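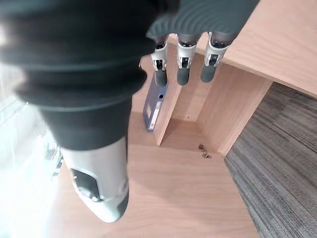
Spending the money: what we bought, what we didn't and what I'd do differently

Our group project was to plan and buy everything needed to get a robot hand doing small tidying jobs on ordinary office furniture. I ended up in charge of the budget, mostly by being the only one with a spreadsheet open at the first meeting! Fung-ping Tam did the wiring and the software side, and Haris Bajwa did the tests and nagged the suppliers.

We had 3000 pounds for the year. The arm was already in the department, so that had to cover the hand, spares, a wrist camera and anything else we'd forgotten (quite a lot, as you'll see).

The hand was the big one. We looked at a plain two-jaw gripper from Pallico and a fingered hand from Etska. The Pallico was far cheaper and Haris was all for it, and for picking up boxes I'm sure it would have been lovely. But our brief from Mr Rizvi said books, folders and bits of rubbish from inside desk compartments, and I couldn't see the jaws coping with all of that. So we went for the Etska, with a thumb and dark ribbed covering over the back of the hand, and it took up 60 per cent of the budget in one go. I felt a bit sick pressing the button.

What I hadn't planned for was the wait. The quote said two weeks and it took six, so most of January went on reading manuals and building the test area from furniture we already had. That bit cost us nothing, which pleased me no end. It's pale wood with an open compartment under the top, and it stands on the grey carpet by the window.

The window did cost us, though. On bright mornings the left side of the camera view goes almost white, and Fung-ping lost a good few hours to it before we gave in and put a blind on the list. The thumb is the other nuisance. From the wrist it fills a big piece of the view, all blurry, and the fingertips only get a strip at the top. If I were buying again I'd ask for a longer camera bracket at the start (we've now ordered one from Wisesau, and paid extra for postage as it was a separate order, grr).

Spares were where I guessed worst. I put money aside for a whole finger and hardly anything for fingertips, and it's the tips that get all the wear. Haris reckons we should budget for a fresh set every term. I've moved the finger money across and kept a small amount back for screws and cable ties.

Still to buy before the final tests:

Blind for the window
Two sets of fingertips
Soft mat for the compartment floor, if there's anything left
A proper case for the hand (it lives in a shoebox at the moment)

The full spreadsheet is in the shared folder, with the quotes saved next to it.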